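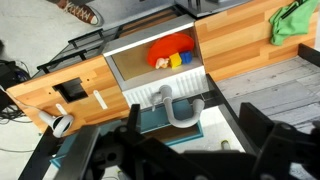 Gerus wrote:
I would not sign this rule as it is written. "No person inside the marked area while the arm has power" sounds good on paper, but then who puts the toys back in the sink between two episodes? In our lab we reset by hand every time. If we must cut the power, wait, and start again, we lose the whole afternoon.

Armindo Bettencourt wrote:
Thank you for the answer. I wrote the draft, so I will try to defend it. The draft does not ask to cut the power for each reset. It asks for a protective stop, which the operator confirms by voice before another person reaches in. Maybe my sentence was not clear. New wording for point 4:

"Before any hand enters the workspace, the operator sets the arm to hold, puts the controller down, and says 'hold'. The second person answers 'hold' and only then reaches in."

Please tell me if this is better.

Cokon wrote:
Better, but "puts the controller down" needs a place. Put it down where? With us it ends up on the edge of the toy kitchen, beside the sink, and then somebody leans over it. A button gets pressed and the arm wakes up. I would like a fixed hook or a small shelf outside the reach of the arm.

Gerus wrote:
A hook is fine for me. But I still think a spoken word is not a safety measure. People get tired. After 103 episodes in one day you say "hold" the same way you say good morning, and your hand is already on the plate.

Armindo Bettencourt wrote:
This I accept. We looked in our log from August: 428 episodes, and 3 of them have a note that the second person reached in too early. The arm did not move in any of these cases, but I did not like to read it. For this reason I want the word and also the stop, both together. The stop is the measure and the word is for the people.

Brito wrote:
I disagree with the numbers part. Three notes are only what somebody remembered to write. Our group has around 696 episodes on a similar kitchen and the notes are almost empty, and I do not believe we are so careful. If you keep the rule, add that a note is required also when all went well, one tick in a box.

Some other points from my side:
- Cables must be fixed to the floor or coiled away from the walking path.
- Closed shoes for everybody near the rig. Your draft says "suitable clothing", and this can mean anything.
- Check the finger screws at the start of each session.
- The speed limit should be written in the document itself. "Slow" is not a limit.

Cokon wrote:
+1 for the shoes and the cables. For the speed limit I am not sure. We use one value for the drawer and a different one for small cubes, and a single number would push people to choose the higher one for everything.

Brito wrote:
Then write a maximum and let each task go lower. It is the normal way to do it.

Armindo Bettencourt wrote:
I will take the maximum, the tick box, the shoes and the hook. The cables were already in point 7, but I will move them up. For the screws I need to ask the people in Plaltthorpe, they have the same gripper and they check once per week, which seems too little to me.

Gerus, would you sign with these changes?

Gerus wrote:
With the stop, yes. With only the word, no.

Posted in: Guidelines & Safety > Teleoperation | Tags: shared workspace, manual reset, lab rules

Comments (3)

mirelle_k: We printed point 4 and put it on the wall next to the rig. Could the final version be on one page, please?

oldservo: A stop that you start by software is still software. Ask what happens when the computer freezes. I would want the red button in the hand of the person who reaches in.

tjaard: Agree with oldservo about the button. Is there a version of the draft with the changes already inside? The attached one still has the old point 4.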